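Darkgate Set-up Guide
Section 4: Preparing the rendered close-view test (fruit on dish)
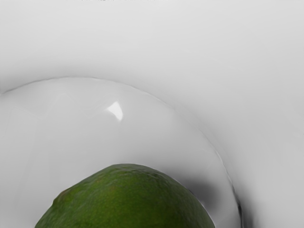

Reading time: 2 min

This section is for users who want to repeat the close-view grasp test from the Endosstead study. In this test, the policy receives only one simulated view, in which a part of the object is outside the view. We measure how well it estimates the center of the fruit from the visible part of the outline.

Before you start, please finish Section 3 and check that the renderer opens without a warning.

1. Open the project Carrier and load the scene group "Imden".

2. Select the lime as target object and the round dish as support. Keep the background surface plain. A pattern on the surface makes the task easier, and your result can then not be compared with ours.

3. Move the virtual camera down in small steps until the top of the lime and a part of the dish outline remain in view. The lower part of the fruit must stay outside.

4. Switch on soft shadows. The shadow of the lime should fall on the dish and have blurred edges.

Note: A small bright highlight on the dish is correct. Do not remove it by changing the material. The policy should learn to ignore it, and in our first version it was often taken for a second object.

5. Set the number of views per episode to 2 and the seed to 15. Save the scene under a new name.

6. Start the estimation and wait for the message "outline ready". The fitted curve is drawn over the fruit.

7. Compare the fitted curve with the peel. Small bumps on the contour may pull the curve to one side. If this happens, increase the smoothing by one level and repeat step 6.

Caution: Never change the smoothing between two runs which you want to report in the same table.

Caution: The thin edge line of the dish can be very pale in some parts. If the program reports "support lost", lower the edge threshold. Do not make the dish darker.

8. Export the result file. It contains the estimated center, the error and the mask for each view.

Known problem: With the August version, the mask sometimes includes the shadow. Leonie Wieser has prepared a corrected mask file, and you find it in the folder "fixes". Copy it before step 6.

Questions about the scoring go to Rahel Lehner. For questions about the renderer, please write to Costel Stan.

Continue with Section 5, Running the grasp trials.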